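신발장 정리, 발끝을 앞으로 두시나요 안쪽으로 두시나요?

작성자: 현관앞두평 | 2월, 오후 4시 무렵

안녕하세요, 늘 눈팅만 하다가 글 남겨 봅니다. 이사 오면서 현관이 반으로 줄었어요. 예전 집에는 붙박이장이 있어서 그냥 문만 닫으면 끝이었는데, 지금은 신발 벗고 돌아서면 바로 벽이라 키 낮은 2단짜리 작은 신발장 하나를 들였습니다. 식구는 둘인데 꺼내 놓고 신는 건 거의 정해져 있어요. 초록색 캔버스화 한 켤레, 끈까지 까만 캔버스화, 그리고 장 보러 갈 때 막 신는 까만 니트 슬립온이요.

문제는 이걸 넣는 방향 때문에 저희 집이 두 파로 갈렸다는 겁니다. 저는 발끝을 안쪽으로 넣는 쪽이에요. 뒤꿈치가 앞에 있어야 손가락 두 개로 쏙 집어서 꺼내지거든요. 그런데 남편은 앞코가 보여야 가게 진열대처럼 예쁘다면서 제가 넣어 놓으면 지나가다 돌려놓고, 저는 또 돌려놓고... 다른 댁은 어떻게 하시는지 궁금해서요. 그리고 끈은 묶어서 넣으시는지, 느슨하게 풀어서 넣으시는지도 같이 여쭤봅니다. 저는 귀찮아서 늘 대충 묶인 채로 벗고 신는데 이게 신발 수명에 안 좋다는 말도 있더라고요.

----

솔랑주벨 (Solange Bélanger)
저도 뒤꿈치 앞파예요! 반갑습니다 ㅎㅎ 슬립온은 뒤에 고리 달린 게 많잖아요. 그 고리를 잡고 빼면 허리를 많이 안 숙여도 돼서 무릎 안 좋은 저한테는 정말 큰 차이예요. 앞코가 보이면 예쁜 건 인정하는데, 현관은 아침에 제일 바쁜 곳이니까 저는 꺼내기 쉬운 쪽에 한 표 드립니다. 남편분께는 죄송해요.

----

toanvi
저는 남편분 편입니다. 발끝이 앞에 있으면 같은 검정이라도 니트인지 캔버스인지 한눈에 구분이 돼요. 뒤꿈치만 보이면 어두운 현관에서 다 똑같은 까만 덩어리입니다. 저는 그렇게 두 번 짝짝이로 신고 출근했어요. 회사 도착해서 알았습니다. 한쪽은 끈이 있고 한쪽은 없더라고요.

----

현관앞두평
toanvi님 ㅋㅋㅋ 그건 방향 문제가 아니라 불을 안 켜신 문제 같은데요... 그래도 까만 신발끼리 헷갈린다는 말씀은 뜨끔했어요. 저도 슬립온 한 짝이랑 캔버스화 한 짝을 나란히 꺼내 놓은 적이 있어서요.

----

멜라니찬
두 분 다 맞는 말씀인데 절충안 하나 드려 볼게요. 한 켤레를 한 짝은 앞으로, 한 짝은 뒤로 엇갈려 넣는 방법이에요. 앞코는 넓고 뒤꿈치는 좁으니까 엇갈려 놓으면 옆으로 차지하는 자리가 조금 줄어요. 저희 집은 Birkar 선반을 쓰는데 이렇게 바꾸고 나서 같은 칸에 아이 운동화가 하나 더 들어갔습니다. 앞코도 하나 보이고 뒤꿈치도 하나 잡히니 부부 싸움도 피할 수 있고요. 처음에는 어수선해 보이는데 며칠 지나면 눈에 익어요.

----

toanvi
엇갈려 넣기는 반대합니다. 꺼낼 때 한 짝은 돌려야 하잖아요. 해 봤는데 일주일 못 갔어요. 그리고 솔직히 보기에 제일 정신없습니다. 차라리 Cesstead에서 나오는 위아래로 겹쳐 끼우는 받침을 쓰시는 게 나아요.

----

멜라니찬
돌리는 데 1초도 안 걸려요 toanvi님~ 겹쳐 끼우는 받침은 저도 써 봤는데 아래쪽 신발 꺼내다가 위쪽이 꼭 떨어지더라고요. 집마다 다른 거겠지요.

----

롱롱두
방향 얘기는 다들 해 주셨으니 저는 끈 얘기만 할게요. 신발 수선 일을 꽤 오래 했는데, 캔버스화는 묶은 채로 발을 구겨 넣는 게 제일 안 좋습니다. 뒤꿈치 안쪽 천부터 해져요. 벗을 때 위쪽 두 칸만 느슨하게 해 두시면 다음에 신기도 편하고 뒤축도 덜 상합니다. 전부 풀어 버리면 끈이 구멍에서 빠져서 그것도 일이고요. 끈 끝은 신발 안으로 쏙 넣어 두세요. 밖으로 늘어져 있으면 옆 신발 꺼낼 때 걸려서 같이 딸려 나옵니다. 끈 끝에 플라스틱 팁이 깨졌으면 끈째로 가는 게 속 편합니다. 구멍에 다시 끼우려면 성질 버려요.

그리고 위 칸 아래 칸도 나눠 쓰시면 좋습니다. 자주 신는 걸 위에, 비 오는 날 신은 건 반나절쯤 바닥에서 말린 다음에 넣으시고요. 신문지 넣는 분들 많은데 하룻밤 그대로 두면 오히려 눅눅해지니 중간에 한 번 갈아 주세요.

----

현관앞두평
롱롱두님 감사합니다. 뒤축 얘기 읽고 바로 가서 들여다봤더니 남편 캔버스화 안쪽이 정말 해져 있더라고요. 이건 남편한테 제가 이긴 걸로 할게요. 신문지도 저는 이틀씩 넣어 두고 있었는데 큰일 날 뻔했네요.

----

솔랑주벨
혹시 바닥에 까는 건 뭐 쓰세요? 저는 Pornik 매트를 340mm 폭으로 잘라서 칸마다 깔아 놨는데 모래가 다 거기로 떨어져서 털기만 하면 돼요. 색이 밝은 선반은 밑창 자국이 금방 보여서 하나 까시는 게 마음 편하실 거예요.

----

알리야H
늦은 시간에 읽다가 한참 웃었네요. 저는 선반 색이 화려한 게 부러워서 노란 판에 파란 옆판 달린 걸 찾고 있었는데, 마침 그런 신발장에 초록 캔버스화랑 까만 신발들 놓인 사진이 있어서 같이 올려 볼게요. 노란 칸에 초록 신발이 올라가니까 꽤 예쁘지 않나요? 까만 캔버스화 끈은 제가 보기에도 느슨한데, 롱롱두님 말씀대로라면 이 정도가 딱 좋은 건지, 너무 풀린 건지도 궁금해요. 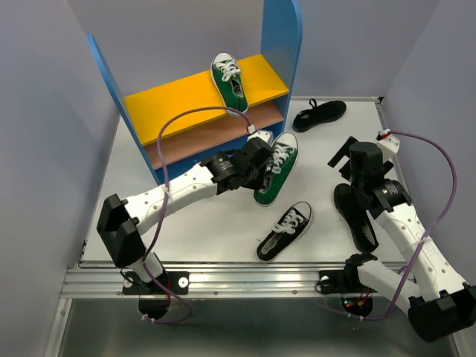
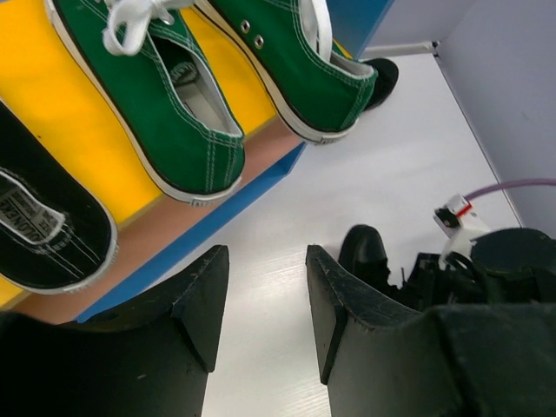
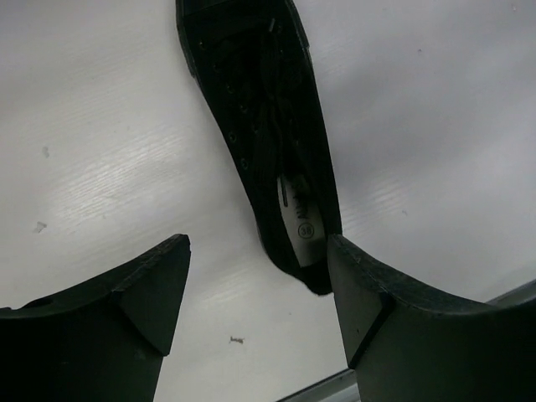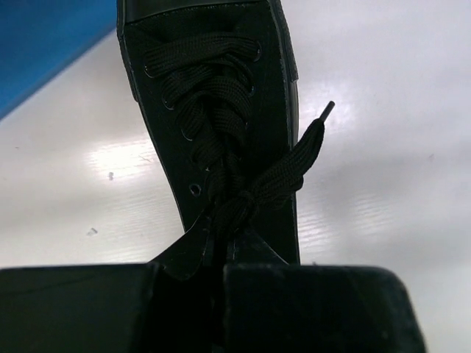
첫째와 둘째는 노란 선반에 올린 초록 캔버스화, 셋째와 넷째는 까만 캔버스화 끈

----

롱롱두
마지막 사진은 끈이 꽤 뭉쳐 있네요. 끈이 안 지나간 구멍도 하나 보이고요. 저라면 앞코 쪽부터 한 칸씩 당겨서 고르게 펴 준 다음 위쪽만 풀어 놓겠습니다.

----

toanvi
첫째 사진에서 노란 칸에 있는 초록 신발, 발끝이 안쪽이네요. 한 표 뺏겼습니다.

----

문의는 게시판 운영자 쪽지로 부탁드립니다 | Copyright 살림나눔 게시판 | 맨 위로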